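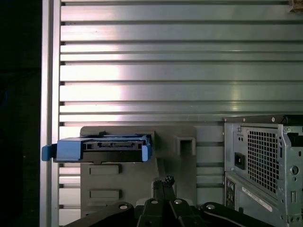
Fladach drive caddy, blue

Last updated: December
1 min read

A small piece of blue plastic that makes swapping a hard drive a pleasure! The tab sticks out where your fingers want it, and it's what we fit in every Polness tower.

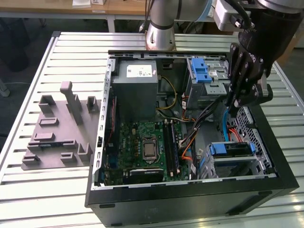

We rebuild these towers on their side with the panel off — drives, cables and power leads are all easier to reach that way.

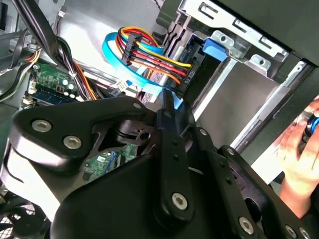 A-yeong Kwak has fitted up to 200 of them on our bench and still likes them best. Sold singly or in a box of 36, and single caddies ship in a padded envelope. 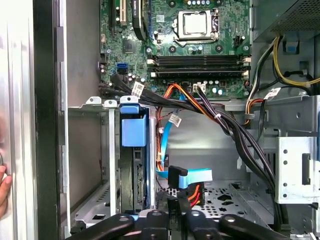 Tower interior, with labels on the cables.

14 shares · 3 comments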